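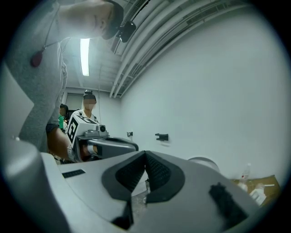 Edin Petek asked at the end of the last lecture why a whole unit is given to posture, when the course is called Work and Health and most of us expected to hear about noise and dust. His remark was fair, and these notes try to answer it.

Unit 4. Bending the neck at work

The head of an adult is heavy. When we stand straight, the spine carries it with little effort. When we bend forward, the muscles at the back of the neck must hold it, and they must hold it all the time. This is called static load. A muscle under static load gets less blood than a muscle which moves, therefore it becomes tired sooner.

Who has this problem? Dentists, tailors, watch repairers, cooks, people who sort small parts. In the old sewing hall in Zamudio, which we will use as our case, there were 200 places and all tables had the same height. The tall workers bent most and complained most. The short workers lifted their shoulders instead, and they had pain too, but in another place.

What was changed in Zamudio:
The tables were raised on blocks, each for its own worker.
A short pause was made after every 40 minutes.
The lamps were moved lower.

The lamps surprise many students. Please remember that a person who sees badly goes closer with the face, and the back follows. Before you buy a new chair, look at the light.

A pause does not need to be long. It is enough to stand, look far away and let the arms hang. Strong stretching of a cold neck I do not recommend.

For the seminar: observe one person at work for 13 minutes, with permission, and write down each change of posture. Your report should have nearly 300 words. Drawings are welcome. Do not write the name of the person.

Reading: chapter 2 of the course book, without the tables.

Contact: Vlasta Lazarević, office hours after the lecture | Back to top

Comments

Edin Petek: Thank you, this is clearer now. Can the person be a member of my family?

Vlasta Lazarević: Yes, if the work is real work. Cooking is accepted.

guest: My mother sewed for many years in Potov and it was the same with the tables there. They put books under the legs.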